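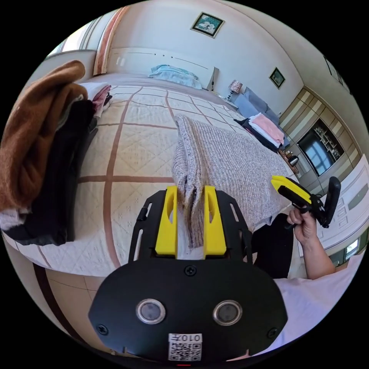 Gray-and-white knit sweater, on the bed.

Killico travel visa kit, paper version. Got it for a 6 week trip, four countries, two of them wanting visas ahead of time. Checklist is good. Forms sorted by country, photo size chart, fee table, all in one folder. Saved me an evening easy.

Not so good: the Idska page is out of date, still says apply by mail when its online only now. And the pocket for passport photos is too tight, bent two of mine. Support got back to me in 7 days. Slow, but they did send a fixed page.

Would buy agian for a long trip. For one country, skip it, just use the consulate site.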